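Ellwood repair center takes in office computers for reuse

A community repair center in Ellwood has started taking apart, cleaning and rebuilding desktop computers given up by local offices, with plans to place the finished machines in homes and small schools by January.

The Drernumen center, on the ground floor of the old Trareo building, accepted its first load in December 2018. The load came to 177 desktop towers, most of them from an insurance office that replaced all its equipment at once. The center has room on its shelves for 900 machines and expects further deliveries from two other employers in the town.

Each tower is opened on the bench and checked before anything is ordered for it. Processors are lifted out of their sockets so that old thermal paste can be cleaned off and a new layer put on. Dried paste is one of the more common reasons an office computer runs hot and shuts itself down, the center said, and it costs very little to fix.

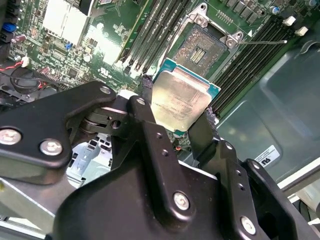

A processor with gray paste residue on its metal cover, in front of the open socket.

Sockets get a careful look at the same time. A bent pin can keep a computer from starting, and replacing a motherboard usually costs more than the machine is worth. Towers with a damaged socket are set aside and used for spare parts. Memory, drives and power supplies that pass a test go into labeled bins for use in other machines.

The small coin-cell battery on the motherboard is also tested. It keeps the clock and basic settings while the computer is unplugged, and a weak one can cause a computer to lose the date or ask for its settings again at every start. The center buys the batteries in bulk and replaces any that read low.

Cables are left in place where possible. Staff note the position of each plug on a sheet that stays with the tower until it leaves the building. The sheet was added after the first week, when several front-panel plugs were put back in the wrong order and the power buttons on those machines did not respond.
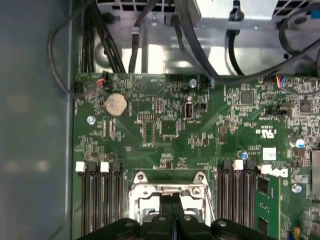
Cables and the coin-cell battery along the upper part of a computer motherboard.

Hard drives are handled separately. Every drive is erased before reuse, and the donor receives a signed record listing the serial numbers. Drives that fail the erasing process are sent out to be shredded. Donors who would like to keep their drives can remove them first, and the center will still take the tower.

Finished computers will be offered for $36 each, with a keyboard and mouse. The price covers paste, batteries and replacement cables. Monitors are sold separately when the center has them. Buyers must live in Ellwood or in neighboring Ulach, and there is a limit of one computer per household until the first load is gone. Schools can ask for up to a classroom set at the same price.

A grant of $3,000 paid for the benches, hand tools and two test stations. The center said the money will not cover rent beyond the spring, and it is looking for a business willing to share the cost of the space.

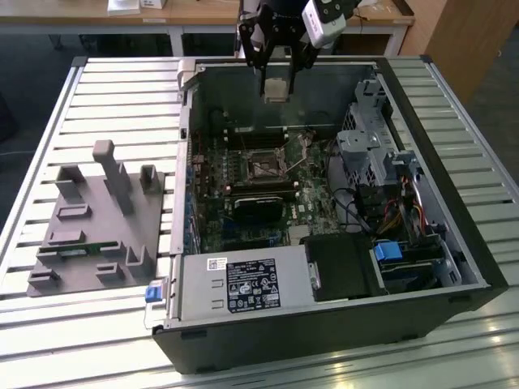 Chantelle Chauke said she would buy one for her son's homework but wanted to know what happens if it quits after a month, adding that "a cheap computer isn't cheap if I have to pay a shop to look at it." The center said each machine will come with a 90-day exchange, and that buyers can bring theirs back after that for a free check.

Desktop towers can be dropped off at the side entrance during opening hours. Laptops, printers and tube televisions are not accepted. Anyone bringing in more than five towers is asked to call ahead so that space can be cleared near the door.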